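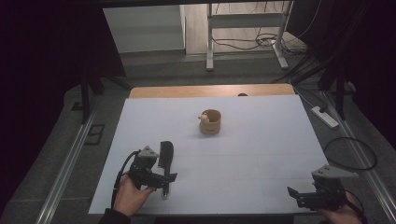 What kind of work is it?
It is quiet table work with small things: you place little figurines into cups, check them, and pack them for the shops.

Nistero is looking for part-time table packers for our packing room in Whitfield. The work starts in June and continues for seven weeks, with a possibility to stay longer if both sides are happy. We are a small company and we make the Sakholm gift cup, a low cup with one small figure inside. The figure is delivered to us separately from the cup, and the two must meet on our tables before they go to the customer.

What you will do

You take a cup from the tray and look at the rim and the inside. A cup with a chip goes to the gray tray, even if the chip is very small. Then you turn the cup and look at the print on the side. The print should be straight and readable, and if you are not certain, you ask.

You take a figure and hold it by the body, never by the head. You put it in the cup so that it stands on its feet and the head comes to the opening. It should not fall when the cup is moved slowly across the table.

After this the cup gets its paper, its lid and its box. One carton holds 49 boxes. When the carton is full, you write your initials on the label and bring it to the shelf near the door. The summer order is 1,000 cups for the Bratidberg shop, and smaller orders come between.

At the end of the shift everybody cleans her or his own table. We use warm water and a soft cloth, and no spray cleaner, as the smell stays in the paper.

Who we look for

You do not need experience from a factory or a warehouse. Some of our best packers came from sewing, from baking, or from a school kitchen. You should have steady hands and good near sight (glasses are of course fine), and you should be able to do the same thing for two hours without becoming careless. Please keep fingernails short. Rings and bracelets stay in the locker during the work.

You may sit or stand as you like, and many change during the day. The cartons are light, but you will need to lift them to the height of your chest.

We speak English in the room – a simple English is enough. The written instructions are one page long, and we go through them together on your first morning. Minimum age is 18.

Hours and pay

There are two shifts, from 8:00 to 12:00 and from 13:00 to 17:00. You choose one of them and keep it for the whole period. We pay by the hour and not by the piece, so please do not hurry. The rate is written in the contract, which you will receive to read at home before you sign it. The first day is paid as a normal day. Coffee and tea are free, and there is a small refrigerator for your lunch.

Drinks must stay away from the tables. The paper is thin, and one wet spot means that the whole pack is thrown away.

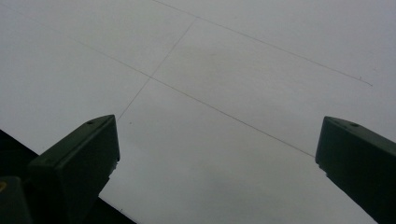 Pale panels with thin gray seams.

How to apply

Write a short letter to Petrică Lungu, who is responsible for the packing room. Half a page is enough. Please tell us which shift you prefer, when you can begin, and what work you have done before with your hands, also if it was only at home. A photo is not necessary, and we do not ask for school papers.

You can leave the letter at our office, room 244, or send it by mail with the words "Table packer" on the envelope. This notice was published on 27 May 2021, and we read the letters in the order they arrive.

If your letter is interesting for us, we invite you for a trial of one hour. You will pack a few cups together with one of our packers and you can ask everything you wish about the work. We answer to all who come to the trial, also when the answer is negative.

Parking is behind the building. The bell at the side door is weak, so please press it long.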